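„Ein guter Rahmen verzeiht dir die erste Kurve, die zweite nicht mehr“

Till Heitmann baut Kartmotoren auf, betreut Nachwuchsfahrer und sitzt am liebsten selbst im Schalter. Ein Gespräch über Vergaser, Regenreifen und die schönste Art, sich blaue Rippen zu holen.

Wer Till Heitmann in seiner Werkstatt besucht, muss erst einmal warten. Auf der Bank liegt ein zerlegter Zweitakter, und ehe der Kolbenring nicht sitzt, wird nicht geredet. Dann wischt er sich die Hände ab, schiebt einen Hocker herüber und legt los, als hätte jemand die Ampel ausgeschaltet. Er redet schnell, er redet gern, und wenn er von Motoren erzählt, macht er die Geräusche gleich dazu.

Zum Kart kam er spät, mit fünfzehn, über einen Nachbarn, der auf der Bahn in Lulham ein altes Chassis stehen hatte. „Das Ding war krumm wie eine Banane“, sagt er. „Rechts ging es um die Ecke, links wollte es geradeaus. Ich fand das großartig! Ich dachte, das muss so.“ Ein halbes Jahr fuhr er so, bis ihn jemand auf die Richtplatte aufmerksam machte. Danach war er auf einen Schlag deutlich schneller und, wie er zugibt, ein bisschen enttäuscht, dass es so einfach war.

Heute betreut er das kleine Team Bromine, das in dieser Saison mit zwei Fahrern antritt, beide in der Schaltklasse. Für den Sommer hat er sich viel vorgenommen. Im Juni steht der Lauf in Zapata an, eine Strecke, von der er schwärmt wie andere Leute von einem Strandhotel. „Du kommst aus der langen Geraden, bremst bergab, und das Kart wird hinten ganz leicht. Da musst du die Vorderradbremse richtig dosieren, sonst drehst du dich, bevor du überhaupt eingelenkt hast. Wenn du es triffst, ist das ein Gefühl, das kannst du niemandem erklären. Ich versuche es trotzdem ständig, meine Frau kann es nicht mehr hören.“

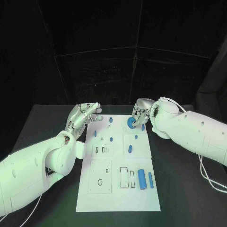

Zwei weiße Roboterarme an einer hellen Platte, dahinter ein schwarzer Vorhang.

Über den Motor sprechen wir lange. Heitmann ist bekennender Anhänger des Vergasers und wird bei dem Thema richtig lebendig. Klar könne man vieles elektronisch lösen, sagt er, und er habe auch gar nichts dagegen. „Aber einen Vergaser musst du hören. Du stehst am Zaun, dein Fahrer kommt vorbei, und du merkst am Ton, dass er obenrum zu fett läuft. Dann kommt er rein, du nimmst die Düse eine Nummer kleiner, schickst ihn wieder raus, und auf einmal singt das Ding bis zum Bremspunkt durch. Herrlich!“

Er führt Buch über jede Abstimmung: Luftdruck, Temperatur, Luftfeuchtigkeit, Düse, Nadelstellung, Übersetzung. 614 Einträge sind es inzwischen, verteilt auf mehrere Hefte mit ölverschmierten Ecken. Ein Programm dafür hat er auch, benutzt es aber nur im Winter, um die Hefte abzutippen. „An der Strecke habe ich schwarze Finger. Da fasse ich kein Telefon an.“

Ob ihm die Hefte wirklich helfen? Er holt eins aus dem Regal, blättert, sucht, findet. Kühler Vormittag, feuchter Asphalt, der Motor zog aus den langsamen Ecken nicht heraus. Daneben steht, in Druckbuchstaben und zweimal unterstrichen: AUSPUFF KÜRZER. „Siehst du“, sagt er und strahlt. „Da hätte ich sonst wieder einen halben Tag gesucht.“

Beim Auspuff geht es um Millimeter. Zwischen Zylinder und Resonanzkörper sitzen Distanzringe, mit denen sich die Länge verändern lässt. Kürzer bringt Drehzahl am Ende der Geraden, länger hilft beim Herausbeschleunigen, und dazwischen liegt eine Menge Probieren. Heitmann rät jedem Einsteiger, an einem Trainingstag nur das zu ändern, sonst nichts. Reifendruck lassen, Spur lassen, Übersetzung lassen. „Die meisten schrauben an vier Sachen auf einmal herum und wissen abends gar nichts. Ich habe das auch gemacht, jahrelang! Man ist ja ungeduldig. Man hat den Tag bezahlt.“

Dann das Chassis, sein zweites Lieblingsthema. Ein Kart hat keine Federung, der Rahmen selbst muss arbeiten, und wie er das tut, hängt an Dingen, die von außen keiner sieht. Wie fest sind die Sitzstreben? Ist die Hinterachse hart oder weich? Wie hoch sitzt der Fahrer? Heitmann hat einmal einen ganzen Vormittag damit verbracht, einen Sitz um einen Zentimeter nach hinten zu setzen. Der Fahrer schimpfte, weil er das Training verpasste, und stieg am Nachmittag mit einem breiten Grinsen aus. „Ein guter Rahmen verzeiht dir die erste Kurve, die zweite nicht mehr. Wenn du da falsch reinkommst und der Sitz passt nicht, schiebst du nur noch über die Vorderachse. Das frisst Reifen, das frisst Nerven.“

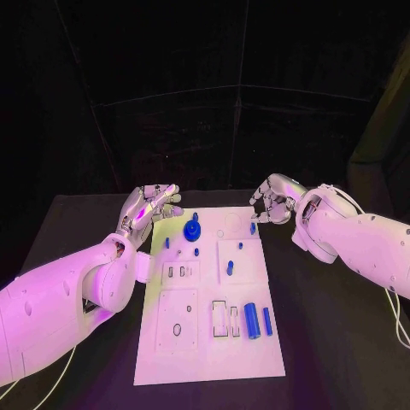
Die Arbeitsplatte im pinkfarbenen Licht, von beiden Seiten die Roboterarme.

Apropos Reifen. Da wird er kurz ernst. Ein Satz kostet Geld, und wer vorn mitfahren will, braucht viele davon. Er wünscht sich, dass in den Clubrennen strenger begrenzt wird, ein Satz pro Wochenende, Schluss. „Mit alten Reifen lernst du fahren. Die rutschen, du musst weich sein am Lenkrad, du musst vorausdenken. Meine beiden Jungs schicke ich im Training grundsätzlich auf dem Zeug raus, das andere wegwerfen. Am Anfang haben sie geflucht, inzwischen fragen sie danach.“

Die größten Fortschritte hat er übrigens bei Regen gesehen. Sobald es tröpfelt, packen viele ein, bei Bromine geht es dann erst los. Spur vorn breiter, hinten schmaler, Sitzstreben lösen, Regenreifen drauf und raus. Die Linie ist eine völlig andere: weit außen herum, wo kein Gummi liegt, spät und hart einlenken, damit das kurveninnere Hinterrad abhebt. „Das sieht aus, als hättest du dich verfahren“, sagt Heitmann und zeichnet mit dem Finger eine Kehre auf die Werkbank. „Und dann kommst du raus und hast zwei Kartlängen gutgemacht. Ich liebe das. Ich bin klatschnass, mir läuft es hinten in den Kragen, und ich könnte den ganzen Tag weiterfahren.“

Der Winter war lang dieses Jahr, und er hat ihn genutzt. Drei Motoren sind neu aufgebaut, einer davon mit einem Zylinder von Akemura, auf den er besonders gespannt ist. Kanäle nachgemessen, Quetschkante eingestellt, Kurbelwelle gerichtet, alles von Hand. Für die Kurbelwelle nimmt er sich immer einen Abend, an dem sonst nichts ansteht. Radio aus, Messuhr dran, Kupferhammer daneben. „Ein kleiner Schlag, messen, noch ein kleiner Schlag. Da kannst du nicht nebenher telefonieren. Für mich ist das Erholung.“

Auf dem Prüfstand lief der neue Motor gut, mehr will er noch nicht verraten. Ein Prüfstand sei schön, aber er fahre keine Rennen. Die Wahrheit komme beim ersten freien Training, wenn die Kupplung warm ist und die anderen auch nicht schlafen.

Startnummern haben bei Heitmann Geschichte. Seine eigene ist die 693, vergeben bei seinem allerersten Rennen und seitdem nie gewechselt, obwohl er inzwischen eine kürzere haben könnte. „Die passt kaum auf das Schild, die Ziffern stehen so eng, dass die Zeitnahme früher dauernd nachgefragt hat. Mir egal. Das ist meine Nummer.“ Das erste Schild hängt über der Tür, vergilbt und mit einem Riss quer durch die Neun.

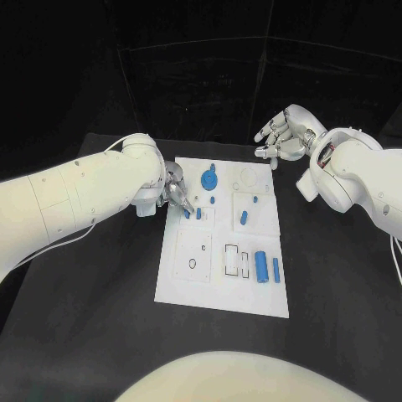 Links ein Zweifingergreifer, rechts eine mehrfingrige Roboterhand, darunter die Platte mit den Teststücken.

Was er Eltern sagt, deren Kinder anfangen wollen? Erst einmal fahren lassen, meint er. Leihkart, ein paar Nachmittage, gern auf verschiedenen Bahnen. Danach etwas Gebrauchtes, gerade und vollständig, mit einem Motor, den man selbst warten kann. Vor dem Kauf den Rahmen von unten anschauen, denn dort sitzt der Verschleiß, an den Rohren, die über die Randsteine schleifen. Einen neuen Helm, keinen gebrauchten. Und einen Rippenschutz, der wirklich passt, auch wenn er mehr kostet als gedacht. „Ich bin die ersten Jahre ohne gefahren. Ich hatte von März bis Oktober blaue Flecken und fand mich ungeheuer männlich. So ein Quatsch.“

Auch das Schrauben gehört für ihn von Anfang an dazu. Seine Fahrer wechseln Ketten und Ritzel selbst, putzen nach jedem Lauf das Kart und sagen ihm hinterher, was ihnen aufgefallen ist. Beim Putzen finde man die Risse, sagt er, und die losen Schrauben sowieso. Einmal hielt ein Bremssattel nur noch an einem Bolzen. Entdeckt hat das der Jüngere der beiden, mit dem Lappen in der Hand, zwanzig Minuten vor dem Vorstart. „Da war ich stolzer als auf jeden Pokal!“

Eigene Ziele hat er noch, auch wenn er das erst auf Nachfrage erzählt. In Zapata will er selbst antreten, bei den Älteren, mit dem Akemura-Motor und frischen Bremsbelägen. Ein Platz unter den ersten fünf wäre schön. Trainiert wird, sobald die Bahn in Lulham abends wieder aufmacht, ab 18 Uhr, wenn der Asphalt noch Wärme hat und die Luft schon abkühlt. Das ist für ihn die beste Zeit überhaupt, da laufe jeder Motor.

Dann schaut er zur Werkbank hinüber, wo der Zweitakter liegt, und fragt, ob wir fertig seien. Der Zylinderkopf müsse noch drauf, und er wolle ihn heute gern noch laufen hören.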